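5.3 换控制器，还是换相机：卧室里的对比

前一节讲的都是台架上的数据，漂亮归漂亮，我心里一直不太踏实。台架上光线是定的，桌面是平的，机器人的脚根本不用动，换哪套控制器看起来都差不多。所以这一节我把整套东西搬进了卧室，重新比一遍。比的对象有两组：控制器一组，Armont 和 Zepeda；头部相机一组，Irley 的宽视场版和窄视场版。手没换，全程用的都是 Terard 的那一双，省得变量搅在一起说不清（第 4 节已经比过手了，这里就不再重复，想看指尖力曲线的读者请往回翻）。

先说 Armont 和 Zepeda 的区别，因为后面所有的现象都跟这个有关。Armont 把上身和下身放在同一个优化问题里解，手臂一伸，质心怎么挪、脚踝怎么补，都是一起算出来的。Zepeda 是分开的，下身有自己的平衡策略，上身把自己的动作当成一个扰动报给它，下身再去抵消。从论文里看，前者优雅，后者省事。真用起来嘛，我对两边都有意见，慢慢说。

任务我分成了两类。第一类叫“上台阶”，机器人从地板抬一只脚踩上木台，停住，手臂保持在身侧或做小幅摆动，然后再收回来。第二类叫“取衣”，对着床上的衣物找到衣架，抓住，提起来。一个考下身，一个考上身和眼睛，中间有一段两边都考（从踩住木台到伸手出去的那段过渡），这一段最容易出毛病，也是我最感兴趣的地方。

木台是松木板拼的，靠着床的一侧，前面有一级矮的，后面是更长的一段高的。木板有节疤，板与板之间有缝，脚底的接触估计会因此抖一下。Nghĩa Lã 建议在上面铺一层橡胶垫，说这样数据会干净很多。我考虑了一个晚上，最后没有铺。家里的地面本来就是这样，铺了垫子，我们等于又回到台架上去了！不过他的担心有道理，所以接触估计的原始信号我都保留了下来，没有做平滑，读者看附录里的曲线时会觉得毛刺多，那是故意的。
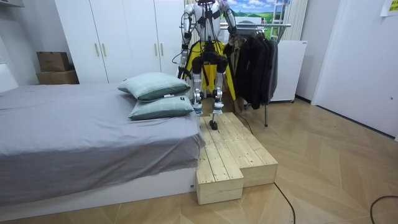 控制频率两边统一设成一样，通信延迟的上限卡在 300 毫秒，超过就判这一次作废、机器人进入保持姿态。这个上限是我拍脑袋定的，先跟读者坦白。最早我想定得更紧，结果 Zepeda 那边在开机后的头几次尝试里老是触发，日志一翻，问题出在上身扰动消息的排队上，跟平衡策略本身没什么关系。我不想因为一个消息队列的毛病就给它判死刑，于是放宽了。放宽以后 Armont 一次都没有超，Zepeda 偶尔还会超，这些作废的尝试在表 6 里单列一行，没有混进失败里。

两边的总尝试次数加起来是 903 次，其中上台阶和取衣各占多少、每个相机各占多少，请看表 6。次数不是整齐的数字，原因很朴素：电池没电了就停，停了再接着做，我没有为了凑整去补。随机顺序是事先用脚本排好的，控制器每做完一小批就切换，相机也是。切换相机比切换控制器麻烦得多，每次都要重新标定手眼关系，到后来我闭着眼睛都能把标定板摆对位置。

上台阶这部分，Armont 的优势很明显，明显到我一度怀疑自己是不是偏心，又把 Zepeda 的参数请人重新调了一轮。调完之后差距小了一点，结论没变。Armont 抬脚之前会先有一个很小的侧移，把重心压到支撑腿上，动作幅度不大，站在旁边几乎察觉不到，看力矩曲线才看得清楚。Zepeda 是先抬，觉得不稳了再补，补的时候手臂会跟着甩一下。在空旷的地方甩一下没什么，在卧室里就不一样了，一边是床，另一边不远就是挂满外套的衣架，手背蹭到衣服的情况我记了好几回。蹭到衣服不算失败，可是对手腕的力传感器来说那就是一次真实的接触，控制器会认真地对它做出反应，于是又引出一次补偿，越补越热闹。

还有线。家里做实验，线是躲不开的，地板上有好几根黑色的线缆，从机器人腿那一带和木台角上拖出去。我一开始完全没把它们当回事，只在实验记录里写了一句“注意走线”。后来分析落脚误差时发现，有一小撮数据总是偏向同一边，换控制器偏，换相机也偏。我把这一撮单独拎出来做了回归，最能解释它的变量是线缆的走向。线对脚踝的拉力很小，可它是持续的，Armont 的积分项会慢慢把它吃掉，Zepeda 的平衡策略里没有对应的项，就一直带着这个偏差走。这一点我认为对后来的人很有用：想公平地比两套全身控制器，请先把线的走法写进实验条件里。我在文献里很少看到有人写。

胸前那几束细线也值得提一句。它们垂在胸口前面，手臂往身体中线收的时候，我最担心的就是勾到。为此我在两套控制器里都加了一个相同的禁入区，形状是一个扁盒子，贴着胸口。代价是手臂可以到达的范围变小了一点，双手在胸前交接这类动作就做不了了，好在本文的任务里没有这种动作。

5.4 看得见衣架钩，和抓得住衣架钩

取衣这部分我花的时间最多，原因全在相机上。Irley 宽视场版的好处是什么都能看到，床头、柜子、地板，机器人对自己在房间里的位置很有把握，定位几乎不漂。坏处也在这里：衣架钩在画面里细得可怜，金属的，还会反光，深度图到了钩子那儿经常就是一个窟窿。窄视场版反过来，钩子清清楚楚，可是机器人一低头，床头和柜子全出了视野，四周只剩下灰床单，特征少得要命，定位开始慢慢地飘。

我原本的假设是，取衣任务里窄视场版会全面胜出。结果只对了一半。在“找到钩子”这一步，窄视场版确实好很多，检测框又紧又稳。到了“手伸过去”这一步，它的优势就被定位漂移抵掉了一大块，手到了，钩子在指尖旁边，差那么一点点。看录像的时候真是急人！宽视场版检测得不那么准，手伸过去的时候却更接近它自己认为的位置，误差主要来自一开始就没看清。

这两种误差的性质不一样，对控制器的要求也就不一样。检测不准，可以在手靠近的过程中一边看一边改，Armont 和 Zepeda 都能接受中途更新目标，只是 Armont 每次更新要重新求解，动作会有一个可以察觉的停顿。定位漂移就难办了，相机自己不知道自己在漂，更新过来的目标是连着漂的，控制器再听话也没有用。我试过在窄视场版上加一个定时抬头的动作，让它每隔一会儿看一眼床头板。床头板是白的，后面的墙也是白的，好在上部有一条横向的长槽，两端是斜的，边缘算是难得的好特征。加了抬头以后漂移小了，任务时间变长，两相抵消，值不值得要看用的人在乎什么。我个人会加。

衣物的选择也影响结果。材质带点光泽的运动衣，领口还包着透明塑料，塑料一反光，检测器会把高光当成金属钩的一部分，给出的钩子比真的要大上一圈。我特意没有把塑料撕掉，新衣服从包装里拿出来就是这个样子。木衣架本身倒很好认，棕色的，弧形的肩部放在明黄色的衣服上，对比强烈，两个相机都很少认错。于是我后来改了策略：先认木头的部分，从木头的弧线中点往外推钩子的方向，再在一个小窗口里找金属。改完以后宽视场版的检测提升很大，窄视场版提升有限，它本来就看得清。图 7 所示的布置里，钩子指向床的中部，平放在枕套上，这种姿态下钩子与布面之间的空隙很小，是对手指最不友好的一种。

图 7　取衣任务的床面布置。灰色床单，浅灰绿色格纹枕套，黄色长袖球衣挂在木衣架上，领口处有透明塑料。
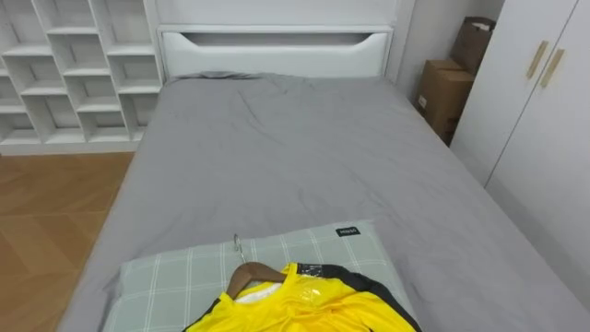

5.5 两个因素放在一起看

分别讲完以后，读者大概会问，那最好的组合是不是就是 Armont 加窄视场再加抬头？我当初也是这么想的，连小节标题都拟好了。把两个因素交叉起来一看，事情要啰嗦一些。

Armont 配窄视场版，过渡段表现最好，也就是脚踩在木台上、手开始往前伸的那一段，上身前倾和低头是一起规划的，画面抖得少。可是加了抬头动作以后，每抬一次头，全身优化都要把头的运动算进去，求解时间变长，正好赶上目标更新的时候会有明显的顿挫。Zepeda 配宽视场版，单看哪一步都不算出色，胜在稳定，几乎不出怪事，连续做一下午，后面的结果和前面的差不多。我在记录本上给它写的评语是“没脾气”。要是让我挑一套放在那里让学生天天用，我会挑它。要是为了把上限推高，我还是选 Armont。

真正糟糕的组合是 Zepeda 配窄视场版。下身在补偿的时候，头部会有小幅的晃动，窄视场把这种晃动放大，检测结果跟着晃，手臂追着晃动的目标走，又给下身送去新的扰动。这个回路一旦形成，只能靠保持姿态把它断开。我试着在目标更新上加低通滤波，能压住，反应也变得很迟钝。滤波的截止频率和下身补偿的频率离得很近，没有留出什么好调的余地。Nghĩa Lã 提出用下身控制器的状态去前馈修正头部姿态，我认为方向是对的，本文来不及做。

为了确认上面这个回路不是我看录像看出来的错觉，我把全部日志切成片段，按片段去算头部角速度与手部目标变化之间的相干性。片段一共 2920 个，其中低频段的片段在各个组合之间没有差别，差别集中在下身补偿频率附近，Zepeda 配窄视场版在那里有一个很尖的峰，其他组合都比较平。图 8 画的就是这条曲线。峰的位置随着步态参数移动，参数一改它就跟着走，这让我比较放心，至少它不会是相机帧率带来的伪影。

手的部分前面说过不比了，但还是忍不住要补几句。Terard 这双手的手指闭合速度是够的，问题在于指尖偏厚，钩子平贴着枕套的时候，要先把布面压下去一点才能把指尖塞到钩子下面。枕头软，压下去容易；如果换成直接放在床垫上，阻力就大多了。我在两套控制器里都把竖直方向的刚度调低，让手指可以顺着布面滑进去。调得太低，手会被布面的皱褶带偏；调得太高，又会把衣架推走。最后用的值写在附录里，是在枕头上试出来的，换一个软硬不同的表面，我不敢保证还合适。

另外有个小发现，跟主线关系不大，写在这里给同行参考。衣架被提起来的瞬间，球衣的重量会通过钩子让整个衣架绕着手指转，Armont 的腕部控制会去抵抗这个转动，Zepeda 的上身控制比较软，由着它转。由着它转的那一边，衣服最后自然垂正了，后面挂到衣架杆上的动作反而更容易规划。抵抗的那一边，衣架是歪的，还得再加一步去摆正。所以我在后来的 Armont 版本里加了一个开关，提起之后的短时间内放松腕部，等衣服停下来再收紧。这个开关对上台阶任务没有任何影响，对比数据里是关闭的，以保持两边条件一致。

5.6 几处没有做好的地方

一是房间只有一间。木台、床、柜子的相对位置全程没有动过，两个相机的定位结果都可能从中占了便宜，宽视场版占得应该更多，毕竟它一直能看到柜门和那几条细长的把手。换一间东西更少的房间，它的优势也许就没有了。

二是光照。我们没有专门控制，白天黑夜都做过，每一批都记了时间，但没有把它当成变量来设计。白墙、白柜、白床头，曝光稍微偏一点，边缘就淡下去了。我事后把数据按时段分开看过，趋势是一致的，只是夜里那部分样本偏少，说不上有多强的说服力。

三是调参的人。两套控制器都主要由我来调，而我用 Armont 的时间比用 Zepeda 长得多。前面提到请人重调了一轮 Zepeda，也只是一轮。Zepeda 的熟手如果愿意拿我们的任务脚本去试，得到的数字很可能会比表 6 里的好看，欢迎来信，我会把更新后的结果和本文的并排放在项目页上，连同两边各自的参数文件。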